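Movside Room Cleaning Set: README

Status: second release
Maintainer: Vollitz, workplace automation group

What the set contains

The set has 615 short recordings of room cleaning in guest apartments operated by Costigan. All were made from head height, so the hands of the worker are mostly in view. Vollitz uses them to plan which cleaning tasks a machine should take over and which tasks stay with the staff. The total number of labeled steps is 1348.

Tasks are in four groups: bed, floor, surfaces, waste. The waste group is the smallest, and it has caused the most discussion with the staff.
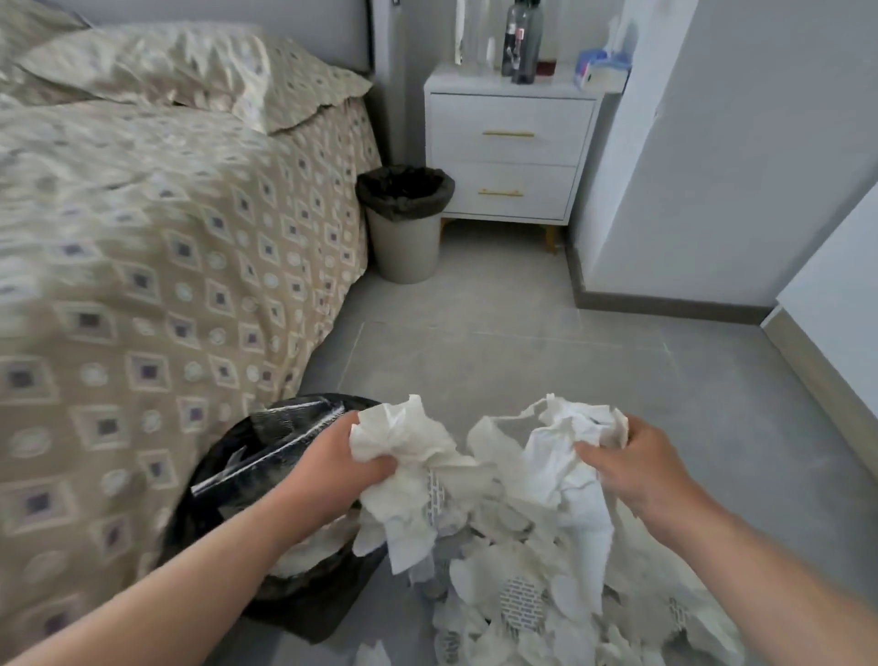

Waste group: gathering loose paper beside the bed.

Why waste is labeled by hand

In the first release we had one label, "empty the bin". The cleaners told us that this is the short part of the job. Paper on the floor must be picked up first, and crumpled paper does not behave the same way two times. We now use separate labels for gather, grip, push down, tie and carry.

What changes for the staff

Costigan started the Tumard cart in 38 apartments. The cart carries linen and full bags to the service elevator. It does not enter the bedroom. The cleaners walk less, but they have to close the bags earlier, before the cart arrives, and some of them find this tiring. Their shift plan was changed in May: each cleaner has now 14 rooms on a list, and may choose the order. Before, the order was fixed by the office.

No task of the waste group is automated at present. We ask users of the set not to present it as proof that it soon will be.

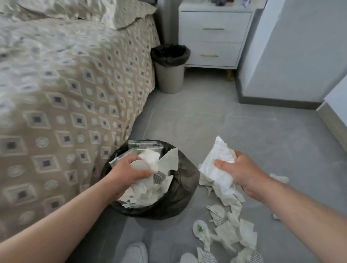 Costigan apartments, May

Both hands are often busy with different things in this group. One hand pushes the paper down into the open bag while the other already holds the next wad. Please label the two hands separately, also when the movement looks like one.

Known problems

- Thin white paper and clear plastic are easily confused by annotators. Use "mixed" if you are not sure.
- Fast head turns give blurred images. We kept them.
- Recordings where a guest is heard were removed.

Use

Research and training of staff are permitted. Measuring the speed of a single worker is not.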